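Speaker notes — "Keep it another three years: running old office computers on a small budget"
Lwazi Hlongwane, Zandville Library Service
April 12, 2018

Opening (2 min)
Thank the hosts. Say who I am and what I look after: 511 desktop computers across the branches, the Zamora training rooms and the back offices. Most are older than the staff using them would like.
Not a technical talk. Anybody who has to sign off a purchase order or explain a slow computer to the public should be able to follow it.
Ask for hands: who replaces on a fixed cycle? Who replaces when something breaks? Leave time for the muttering.

Where we started
When I took over the job we had a four-year replacement rule. It was written down and we hadn't kept to it once. The money went on roofs.
In August we sat down and asked what the public computers are used for. Answer: job applications, email, council forms, printing boarding passes, homework. All of that happens in a browser. The browser was what had got slow.
Tell the Zamora story here. The evening class there had learned to switch everything on and then go and make tea. Tutor had built it into the lesson plan.

The list
Before spending anything, make a list. Ours was a spreadsheet with one row per machine: branch, desk, age, memory, type of drive, last fault, who reported it.
Took longer than we planned. 483 machines were where the old list said they were. The rest had moved desks, moved branches or were in cupboards.
We now keep it in Priltotix, which does the job. A spreadsheet is fine if you have fewer machines than us. Don't let the choice of software hold up the list.
Pause for questions — people usually want to know about the columns. Copy of the blank sheet at the back of the room.

What we spent money on
Order matters. Go through it slowly.
First, drives. Swapping a spinning disk for a solid state one made the biggest difference to how people felt about the computer. Staff noticed the same day.
Second, memory. Check how many slots the board has and how many are full before ordering. Buy one type for each model and label the box. We bought the wrong type for one branch and had to send the lot back, which cost us the postage and a fortnight.
Third, cleaning. Compressed air, outdoors, with the plug out. Children's areas are the worst for dust and I have no theory as to why.
We did not upgrade processors. Too fiddly for the gain. If the processor is the problem, the machine goes on the replacement list.

SLIDES 7, 8, 9 — click straight through, keep talking
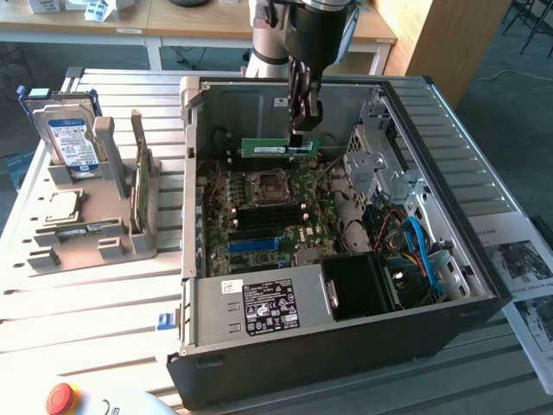
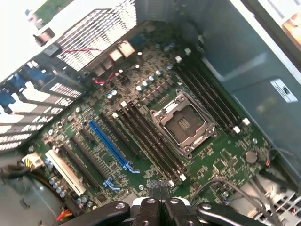
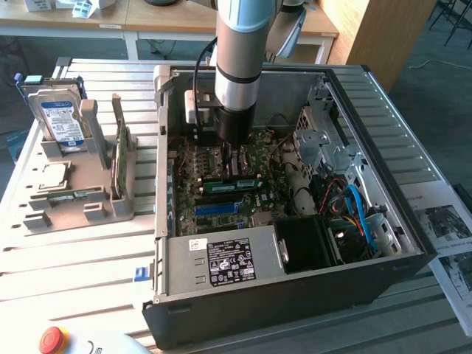 Slides 7–9: desktop cases open, motherboards showing.

Point out that most of what you would ever change is within reach once the side is off. Then move on, this is as far inside the box as the talk goes.

Who does the work
Two of us at first, then Zaltetov on a day rate for the larger branches. They were good and they turned up. Agree beforehand who carries the machines back upstairs. We hadn't.
Do the work in closed hours if you can. If you can't, do half a room at a time and put a notice on the door a week before. The notice should give the date it will be finished as well as the date it starts.
Back up staff machines first. Public ones hold nothing and get wiped anyway.

What it cost
Almost 1,000 staff hours over the whole job, including the list. I had guessed far less when I asked for permission. Say this plainly, somebody will be writing a bid of their own.
Parts came in under budget. Travel between branches went over.

What didn't work
Old monitors. We kept them and people still think the computers are old.
Lending out spare keyboards. None came back.
Telling staff by email only. Half the branches were surprised when we arrived — next time I would ring each manager the day before.

When to stop
Some machines aren't worth it. Our rule: if it needs more than one part beyond drive and memory, or it won't take the current operating system, it goes. Drive wiped, asset tag removed, row in the list marked closed. Don't keep it for spares unless you have a shelf with a label on it.

Close
Ask people to start their list this week, even for one room.
Questions. If nobody has one, ask the chair about their printers.
Collect the blank sheets left on seats.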